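Ribbed fingers vs. the old flat ones on thin plastic
Hand-held gripper, wrist camera view
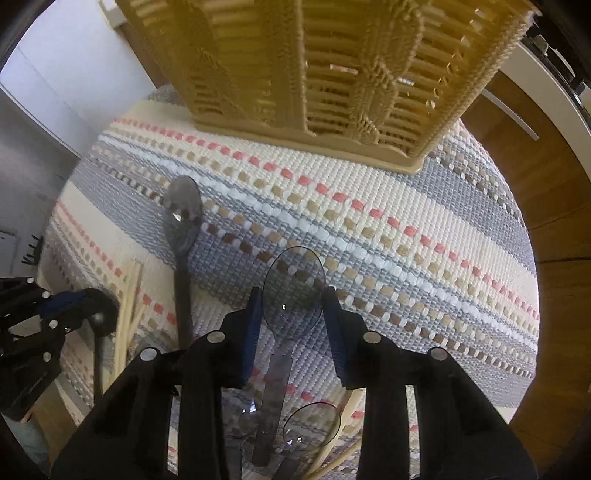 Navy pads, smoky grey spoon between them. More spoons and chopsticks on the rug.

rulcombe_dan
Swapped the flat fingers on my hand-held for the ribbed ones from Siriwan, with the rubber pads at the tips. Ran 60 picks on the clear grey spoons and got 44 clean. The flat ones were well under that, but I lost the sheet. Most misses were the spoon turning in the pads when I grabbed it by the handle. Chopsticks were fine. Anyone running something softer?

tmallory
What are you counting as clean? If it rotates but stays in, I count it.

rulcombe_dan
Has to reach the rack without turning more than a little. If it spins it's a miss.

Loïc Mallet
That's stricter than what most of us do, so your 44 isn't comparable to the numbers in the Plaverska thread. I also don't think the ribs are doing anything for you on a spoon. It's a small part and the pads are doing the holding. Ribs matter when the finger can wrap around something.

pinchpoint
Disagree. The give in the finger lets the pads sit flat on the handle. I tried the same pads on stiff fingers and only the edges touched. Worse on spoons, same on chopsticks.

Loïc Mallet
Then shim the pads. Cheaper than new fingers.

pinchpoint
Did that. They peeled after 3 evenings.

Mark Anthony Cabanatuan
Separate question, how is the camera doing with the clear plastic? Mine loses the bowl outline against anything patterned. I went to the Zilelell with the wide lens in December and it's better close up, but the corners are dark and I crop them.

rulcombe_dan
Wide lens here too. I get a glint on the bowl and can find it from that. When two spoons overlap I can't always tell which one is on top.

tmallory
Put a plain mat down and run it again before you blame the lens.

rulcombe_dan
I want the pattern in there. Plain mat was too easy.

Mark Anthony Cabanatuan
Fair. Post the flat finger numbers if you redo them, same spoons please.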